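Visita a Benia: lo que cuesta de verdad un brazo que mueve cestas

Publicado el 28/07/2025
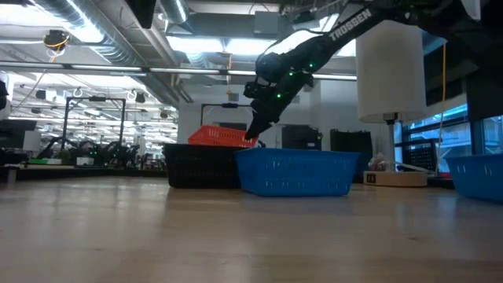 Fuimos a Benia con una pregunta bastante concreta: si tiene sentido pedir dinero para un brazo robótico que ordene y apile cestas de plástico en nuestra sala de preparación, o si es mejor seguir como estamos y gastar el presupuesto en otra cosa. Íbamos Kulsoom Qureshi, que lleva las compras en Makano, y yo, que tendré que firmar la propuesta y defenderla en noviembre.

Nos recibió Lahcen Benkirane. La visita estaba anunciada para una mañana y duró bastante menos, contando el café. Se agradece que no hubiera vídeo promocional. Fuimos directos a las mesas, y Benkirane dejó que preguntáramos lo que quisiéramos mientras el equipo seguía con lo suyo.

El brazo que más nos interesaba es un Trossen negro, puesto a trabajar con cestas perforadas de colores y un cajón más grande sobre una mesa de madera clara. Como tarea se parece a la nuestra, pero no tanto como sugería la invitación. Nuestras cestas llegan llenas, a veces con etiquetas despegadas y casi siempre torcidas en el carro. Pregunté por el peso máximo con la cesta cargada y la respuesta fue que dependía de la pinza, de la postura del brazo y de la velocidad. Lo creo, pero con eso no se rellena un formulario de inversión.

La parte útil llegó cuando Qureshi pidió ver el presupuesto desglosado. El brazo ocupa una línea. Debajo vienen la estructura metálica, las cámaras, el ordenador, el cableado, la mesa, los repuestos de la pinza y las horas de puesta en marcha. En el borrador que nos había mandado Cumen, el integrador, esa última partida eran 22 horas. Benkirane leyó la cifra dos veces y preguntó si incluía la formación. No la incluía. Tampoco el desplazamiento.

Cumen nos ofrece además un contrato de mantenimiento de tres años, con revisión anual y respuesta «prioritaria». Nadie ha sabido decirme qué plazo significa prioritaria. Lo pregunté por correo antes de la visita y lo he vuelto a preguntar después. La alternativa, Bettencourt, pone el plazo por escrito, pero cobra aparte cada salida del técnico, y su oferta caduca antes de que se apruebe nuestro presupuesto.

Apunté también el espacio. Entre la mesa, el pórtico y lo que cuelga del techo, el puesto pide bastante más sitio que los metros del plano comercial. En nuestra sala habría que mover dos estanterías y llevar una toma eléctrica nueva, y eso lo paga otro departamento que todavía no sabe nada.

En el coche, Qureshi defendía pedir un equipo en alquiler para una prueba corta. A mí me parece razonable siempre que la prueba se haga con nuestras cestas, nuestra gente y un turno entero. Una demostración preparada por el vendedor me dice poco. Hemos calculado que el puesto tendría que mover roughly 226 cestas por turno para compensar el gasto, y en la visita no conseguimos ningún dato comparable.

De momento no voy a proponer la compra. He pedido a Cumen un presupuesto cerrado con formación y desplazamientos, el plazo de respuesta por escrito y el precio de la pinza de repuesto. A Bettencourt, que prorrogue la oferta. Benkirane se ha ofrecido a recibirnos otra vez si llevamos nuestro propio material, y seguramente le tomaremos la palabra después del verano, con un carro tal como sale de la sala.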